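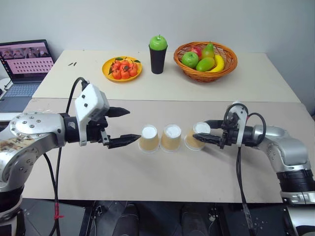

Ticket opened by Seren Prosser, Brenier rig, component: recorder. The cup-stacking set is short by 300 examples. Target for June is 3,000, and the operator sheet says we reached it, but the Skalus export stops at 2,700. No error in the recorder log. Skipped examples all come from the two-arm cup task, where the three cups start upside down between the grippers and the fruit on the rear table stays where it is. Single-arm tasks on the same rig export in full.

Tried so far:
Restarted the recorder. No change.
Re-ran the export with the length filter off. No change.
Checked disk space and file permissions. Both fine.

Hefin Foulkes, 10:40
Pulled 5 of the missing examples by hand from the raw folder. They play back fine on both arms. The joint data for the right arm starts 2 seconds after the left in every one of them. Skalus drops an example when the arm streams start too far apart, and it does so without a message. Please check whether the Kutby sync service is running on the right-arm controller.

Seren Prosser, 11:15
It was stopped. The Bowen update disables it on reboot - same as on the other rig. Started it and set it to launch at boot. Recorded a short batch of the cup task and the start times now match.

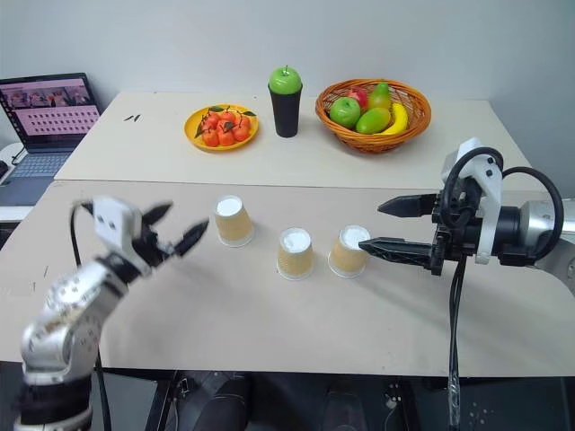

Do the missing examples have to be recorded again?

The raw files are complete, so they can be shifted to a common start time and exported again. Use the realign script in the Skalus tools folder, and keep the originals until the count is confirmed.

Seren Prosser, 14:05
Realign finished. Export now shows 3,000. Leaving the ticket open for one item: Skalus should write a line to the log when it drops an example. Assigned to Hefin.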